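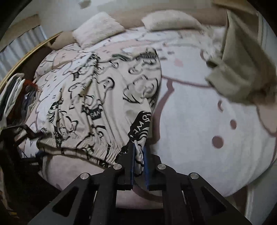

Truva Home Kit: your questions, my answers

I'm Bronwyn Faulkner and I run the Truva rentals out of Storton. I write these answers myself, so if something's muddy, blame me and send me a note!

What do I get in the box?

Two hand-held grippers with their cameras already mounted, two chargers, a spare set of finger pads, the memory cards and a printed card of chores to pick from. Everything goes back in the same box at the end (please keep the foam, I'm begging you).

So there's no robot?

No robot comes to your house. You hold the grippers and do your normal chores with them, and the recordings go to the people training robot arms to do the same jobs. Your hands do the work, the fingers of the gripper do the touching.

Do I have to be good at folding?

Not at all. I fold like a person packing for a fire drill and my recordings get accepted. What matters is that you keep going at a steady pace and don't put the gripper down halfway through a garment to fix a sleeve with your fingers. If a fold comes out ugly, finish it and go on to the next piece.

Which clothes are easiest to start with?

Anything with a bit of thickness to grab. Gathered hems and cuffs are great because the pads have something to bite on. Thin slippery tops are the worst, and I'd save those for your second or third day. Pajamas are my favorite, soft but not slithery.

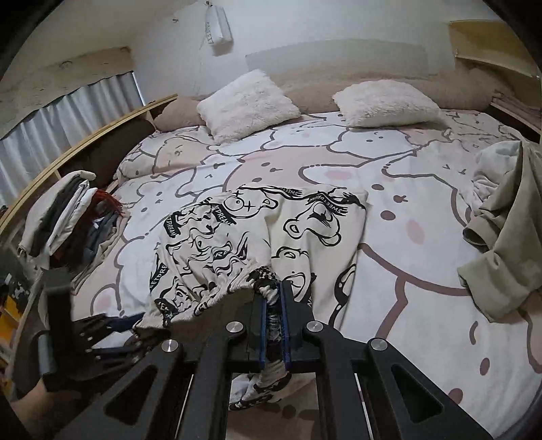
Go for an edge first, close the jaws all the way, then lift a little before you pull. If you grab from the middle of the cloth you'll drag the whole thing around the bed and end up chasing it. I did that for my entire first evening.

Can I work on a bed, or do I need a table?

A bed is fine! It's a bit softer under the tips so you can press down and scoop, which I like. A table gives you flatter folds. Switch between them if you've got the room, the Brondosik people who review the recordings like variety.

Does a busy bedspread mess things up?

Nope. Patterned sheets, striped blankets, leftover laundry piled at the side, it's all welcome. Real homes look like that. Please don't tidy up for us.

Will the pads mark or snag my clothes?

The pads are soft and I haven't had a snag on anything of mine. I'd still keep them off beading, loose lace and chunky open knits. If a pad gets fluffy, wipe it with a damp cloth and let it dry before you carry on.

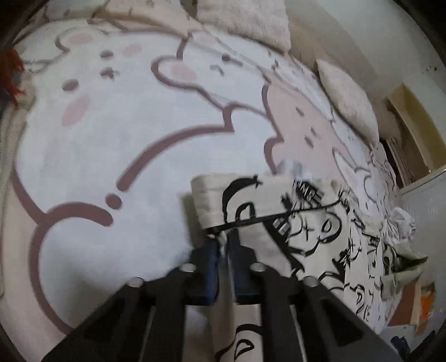 Blue finger pads closed on a cream printed cloth, on top of a bear-print sheet.

How long do I record for?

A session is 30 minutes. Most people do one or two a day, and your wrists will tell you when to quit. The first few sessions feel clumsy and slow, and then it gets weirdly relaxing.

What does it cost me?

Rental is $44 for the month, and you get it all back once you've sent in 61 accepted clips. If you fall short, you keep the kit another two weeks at no charge and try again.

What if a clip is rejected?

You'll get a short message telling you why. Usually it's a covered lens or a hand sneaking in to help. Rejected clips don't count against you, they just don't count toward your total.

Can my kids or roommate use it?

Adults only, and each person needs their own sign-up. Two people on one kit is okay as long as you both swap names in the Shi app before you start.

I'm left-handed. Problem?

None. The grippers are the same on both sides, so use whichever hand you want for the fussy bits.

How do I send it back?

Tape the box, stick on the return label from inside the lid and drop it off. The January kits have the label in the side pocket, so look there if your lid is bare.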